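Print this ticket | E-mail this ticket
Search tickets Go
Filed under: Robots & Automation > Home tasks > Open

Ticket 356, opened 6/19/21

Hi all, me again from the Siriwan team. Since Mumow took over the sorting list, our job has gone from folding things all day to showing the grippers how it's done, and I like it (my back does too!). But soft items keep getting logged as "no grip" when I've plainly got hold of them. 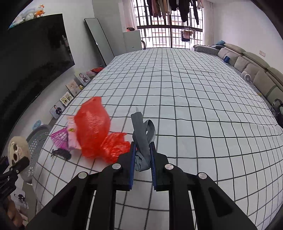

Grey cloth between the pads, red plastic to the left.

Tried so far: restarted Funer, wiped the pads, dropped the closing force from 800 to 600. Cloth is better now – thin plastic still comes up as nothing at all.

Second problem is mixed piles. Mumow wants one label per item, and when things lean on each other it gives up and asks me, so I spend half the session tapping names into a screen. Not quite the easy life we were promised in October!
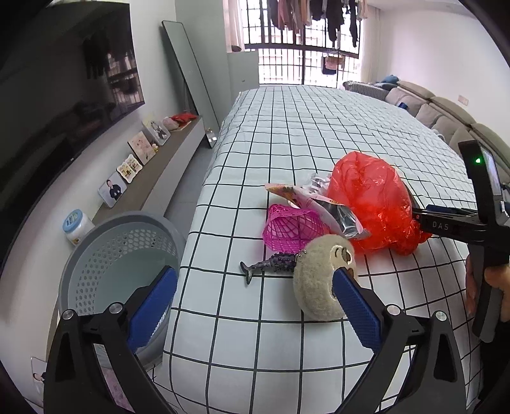 Mixed pile: plush, shark-like toy, magenta basket, wrappers, red bag.

Could someone at Cono check whether the 3,000 item limit is to blame? I'll leave the force at 600 until I hear back.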